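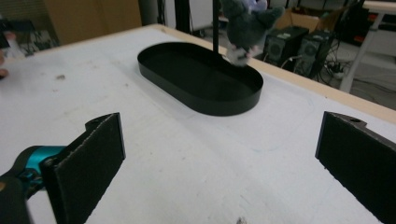
The oval tray on the white table, with the gray plush up over the right-hand end

Lists > Huerta Toy Mending > Messages > Trays for the sorting table

From: Ximena Beltrán
To: Huerta Toy Mending list
Date: 1/15/20
Subject: Re: Trays for the sorting table

Hello Baltazar, and hello to everybody who has been reading along quietly,

Baltazar Cisneros wrote:
> I still think we should go with the square bins for the soft toys.
> They stack, they fit the Jutholm shelf, and we have them already. What
> is so special about the black tray? Also, is anyone going to do
> something about that table top? It looked tired back in November.

I'm sorry it has taken me so long to answer. I had my sister's kids here and then we all came down with the same cold, and you know how that goes.

I do see your point about stacking, and if we were only storing things I would say bins and be done with it. But the tray is for the mending table, and there I have grown very fond of it. The rim is low and smooth, so you can slide your hand in flat under a toy and lift it without the fur catching on anything. With the bins I'm forever reaching down over a high side and dragging some poor rabbit up by its ear (Dulce will remember the rabbit!). The bottom is dark, too, and that helps me more than I expected. White stuffing crumbs show up on it right away, where on the white table I used to find them with my sleeve.

The gray plush is the one Yolotzin has been asking after. The patch at the top is paler than the rest, with a bit of lavender in it, and I would love to leave it just as it is. If anyone feels strongly that it ought to match, please speak up before I start on the seams, but I think it's sweet. The fabric is lovely and soft and I'd hate to go at it with dye.

As for the table, yes, it has its scuffs and little dark marks, and there is that grayish smudge toward the left side. I tried baking soda on a damp cloth, 2 evenings in a row, and got nowhere I could brag about. The faint lines that look like pencil I have left alone in case somebody drew them as a guide for cutting felt. Was that you, Apolinar? If they don't belong to anybody I'll go over them with a soft eraser. I would keep any cleaner well away from the wooden edge.

So my suggestion is bins on the shelf for toys that are waiting, and the tray on the table for the one being worked on. I've asked at Marar whether they have 3 more of the same shape and will write when I hear back. If they only have round ones I'd sooner wait.

Bring your own thread if you're particular about gray, as mine is more of a charcoal.

Warmly,
Ximena

Recent messages in this list
Re: Gray thread, which one? (Yolotzin Pacheco)
Button eyes, a jar of 195 (Dulce Gallegos)
Key to the Dullen room (Apolinar Tovar)
Stuffing order, 7 bags

This site uses cookies to keep you signed in to your lists. Accept | Manage settings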